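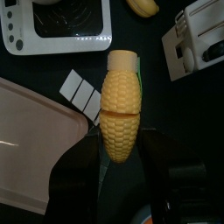

The corn, in two halves, with the toy microwave off to the left.

I do a big toy kitchen clean twice a year, and the September one always takes longer because everything has been outside all summer. If your play food has gone sticky or has that gray film on it, set aside an afternoon and go through it like this.

First, tip everything out on a table and sort it. Hard plastic in one pile, anything with batteries in another, fabric and wooden bits in a third. Only the hard plastic pile is going in the water!

Pull apart all the food that comes in pieces. Our corn splits across the middle, and the gap between the halves is where the crud collects (play dough, mostly, and once a raisin). The pale end piece has fine ridges like a screw cap, so that needs a brush too.

Fill a dishpan with warm water and a squirt of regular dish soap. Let the pieces soak for about 10 minutes, then go over them with an old soft toothbrush. For corn I work along the rows of kernels first and then across them – you get into the grooves much better that way. Go easy around the green husk strip, and don't use a scouring pad on anything shiny. I did that to a tomato and it never looked right again.

Rinse, shake hard, and stand the halves on a towel with the open side down. I leave mine 24 hours before I put anything back together. I know that sounds like a lot, but water hides inside and it gets musty.

The microwave doesn't get dunked. Wipe the black window with a barely damp cloth, then buff it dry or it streaks like crazy. A cotton swab is good for going around the four buttons. Same treatment for the register and the blender if you have them.

Once it's all dry, snap the food together and put it away in a bin with a few holes in it – I use an old Jolholm one with the lid off.

Last updated: 17/10/2021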